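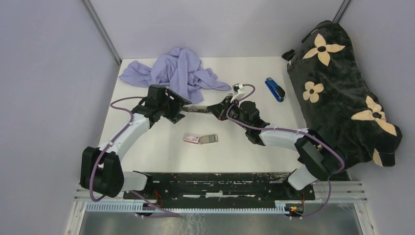 Every workplace has one drawer that everyone feeds and no one empties. Mine is at Lakstead, where I do the layouts for a small seed catalogue, and one Saturday in July I finally tipped the whole thing out and had a look at my life choices.

Mostly it was staplers. I hadn't realised how attached I'd become to them! I print everything (proofs, price lists, the odd recipe) and a corner staple is the only thing standing between me and a floor covered in page sevens. My favourite is a heavy old Borevis that came from the Hultalstead office when it closed, and it'll go through 22 sheets without complaint if you lean on it with the heel of your hand.

The trouble is never the stapler, though. It's the staples. You buy a box of 1,000, they vanish behind the envelopes, so you buy another, and then you've got little boxes turning up in every colour and none of them open.

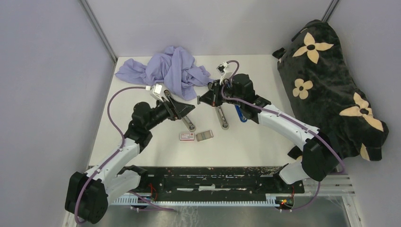 So my first rule, hard won, is that the refills live beside the staplers - same shelf, same tray, no exceptions. I used to keep them with the paper clips, as if they were cousins, and I'd be forever rummaging for one while a half-collated catalogue slid off my lap.

Second rule: a soft cloth stays out with them. Dust and paper fluff get into everything, and a quick wipe along the metal arm before you refill takes no time at all. Mine's an old tea towel, nothing flash.

As for how many you should own, I'm a terrible person to ask. A sensible one for the desk, a spare in the same finish, and then a bright blue one, purely for the joy of it. Colour is practical too - you can spot a blue stapler under a mountain of paper from the other side of the room. 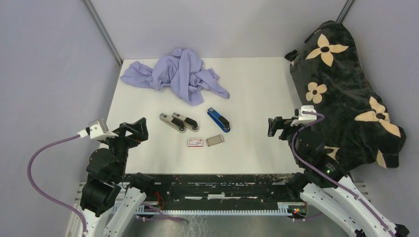

Karlijn Mertens wrote to tell me I'd gone soft, and that one good stapler, properly looked after, ought to see anyone through to retirement. Hers apparently has. She also reckons spares only encourage people to wander off with the first one, and I can't say she's wrong there. Still, I've ordered another tray from Ametepe, a deeper one this time, and the blue one's going in the front.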